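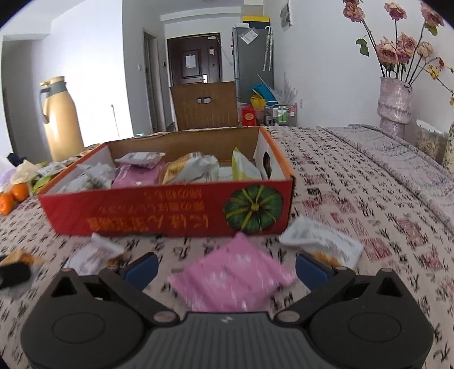 Figure 3. Snack sorting in a home, seen from the hand-held gripper. A pink packet is held between the blue finger pads, with the open box beyond it.

3.2 Gathering demonstrations at home

We were fond of the snack task from the beginning, partly for the plain reason that every household we asked already had something to sort, and partly because small wrapped packets are such stubborn little objects to teach a gripper about. They crinkle, they slide under one another, and they show a different face each time they are put down. Verena Rainer wrote the instructions for the people collecting at home, and she kept them short on purpose: pick up one packet, move it between the box and the surface in front of it, let go, and carry on at whatever pace feels natural. The Morkitz set gathered this way holds 2155 demonstrations from 30 homes, and we set aside 9 of those homes for testing.

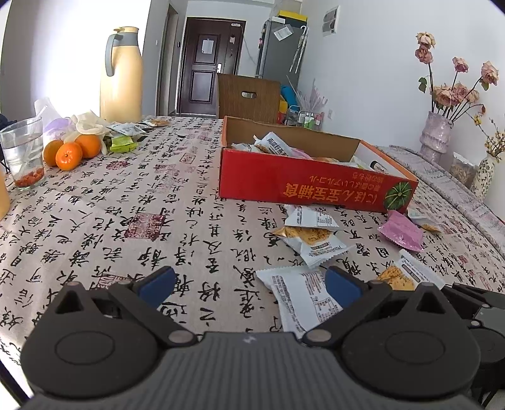 Should the people collecting tidy up before they begin?
We ask them to leave the room just as they live in it, because a policy trained on bare tables in our earlier Grulley set did poorly once it met a real one.

Jonas Hofstetter went through the recordings afterward and marked the start and end of each grasp by hand, a slow and patient job for which the rest of us remain very grateful. Failed grasps were kept and labeled separately. We had meant to throw them out, but the model trained with them recovered from a slipped packet noticeably more often, as we discuss in Section 5.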